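Ekow Opoku
Prunham ward, posts on voting and local elections
7/26/24

1/
A thread on postal votes, proxy votes and the by-election in Prunham. I've knocked on a lot of doors these past few weeks and the same questions keep coming up, so I'm putting the answers in one place. Share it with anyone on your street who might want it.

2/
First, yes, there is another election. People are tired of them, I know. We had the general three weeks ago and plenty of residents told me they thought that was the lot for this year. The by-election is for one seat on the council. It has nothing to do with who your MP is.

3/
Being registered for the general means you're registered for this one, unless you've moved. If you've moved, even two doors down or from flat A to flat B, you need to register again at the new address. Four households on Lamptey Road were caught out by that last time.

4/
Now postal votes. A lot of people believe they have one and don't. Some had one years ago and it has lapsed. Others applied for a single election and ticked the box for that date only. Ring the elections office and ask. They'll look you up while you're on the phone.

5/
Last time this seat was fought, the margin was 179 votes. I looked up how many postal packs came back too late or with the wrong date of birth on the statement, and it was 100. I'm not saying those would have changed the result. They should have been counted all the same.

6/
The commonest mistake on the postal statement is writing today's date where it asks for your date of birth. The second is couples swapping envelopes. If two of you vote by post at the same address, do them one at a time and seal the first before you open the second.

7/
You can hand a postal vote in at a polling station on the day, but there is a form to fill in when you do, and there's a limit on how many you can hand in for other people. Don't push it through the council's letterbox. It will be rejected. I know that used to be how people did it.

8/
Proxy votes next. A proxy is someone you trust to go and vote for you. They go to your polling station, not theirs. They need their own photo ID with them, and they don't need yours.

9/
Someone asked whether a candidate's helper can be their proxy. My advice is to ask family or a neighbour first. If you're stuck, call the elections office and talk it through with them. Please don't hand your ballot paper to anyone who comes to the door with a rosette on, whatever colour it is. That includes ours.

10/
Photo ID. You need it to vote in person. Passport, driving licence, blue badge, older person's bus pass. It can be out of date as long as it still looks like you. A student card won't do and neither will a work pass. I think that's unfair on younger voters and I've said so at full council, but it's the law and you'll be turned away without it.

11/
If you haven't got any of those, apply for the free voter certificate. You need a photo and your National Insurance number. Do it early. The deadline is before polling day and it comes round quicker than you'd think.

12/
Polling stations. The Illel estate votes at the primary school this time, not the church hall. The hall is shut for roof work until December. Your poll card will have the right place on it. If the card says one thing and your neighbour says another, go with the card.

13/
For Billari Close there's been no change -- you're still at the scout hut. The side entrance has the ramp. I've asked for a clearer sign at the gate and have been promised one.

14/
We've delivered around 200 leaflets with all this on and will do the rest of the ward next week. If your letterbox says no leaflets we'll leave you alone, so please pass this thread to anyone in that position who'd like the information.
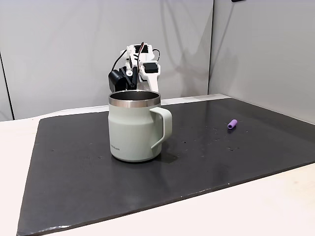

15/
Lifts on the day. We have 6 drivers so far and could do with more, mainly for the morning and for after tea. You don't have to be a party member. We don't ask the people we're taking how they're voting, and drivers mustn't ask either. If you can spare two hours, send me a message with your name and which end of the ward you're in.

16/
On the rumours. I've seen the post going round that says the by-election has been put back to the autumn. It hasn't. I've also seen one saying you can vote by text message. You can't, and anyone asking for your details that way should be ignored and reported.

17/
I've been asked why I'm telling everybody this and not only the people who back us. Turnout in this ward for council seats is poor. I would sooner lose with half of Prunham voting than win with a fifth of it. Some of my own side disagree -- we've had that argument and I expect we'll have it again.

18/
Hustings are still being sorted out. Two of the candidates have said yes and I'm waiting on the others. I'll post the time and place when the room is booked.

19/
Replies are open. If I don't know the answer I'll find out on Monday when the elections office is back in.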